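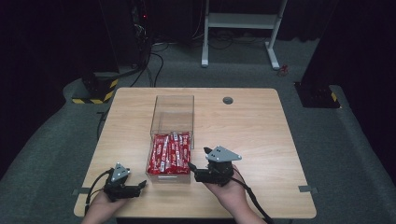 I've been on a kick lately about snack storage, and it started with ants. We get them every August here in Sestville, and they go straight for whatever cardboard box I've left open on the pantry shelf. So now the cardboard goes out with the recycling the day I shop, and everything gets moved into something I can see through. Snack sticks are the easiest - stand the packets upright in a tall clear box, like the red ones here, and you can tell from across the kitchen when you're running low. A little white label near the bottom of the front is plenty.

Wash new bins in warm soapy water and let them air dry overnight before you fill them. Paper towels scratch acrylic, so use a soft cloth (old T-shirts are great for this!).

For crackers that have gone a bit soft, spread them on a baking sheet in a low oven and check after 2 minutes, then keep checking. My neighbor Aino swears by a bay leaf in the flour bin. I've tried it and still can't say either way, but the flour smells nice.

Next up is the spice drawer, wish me luck.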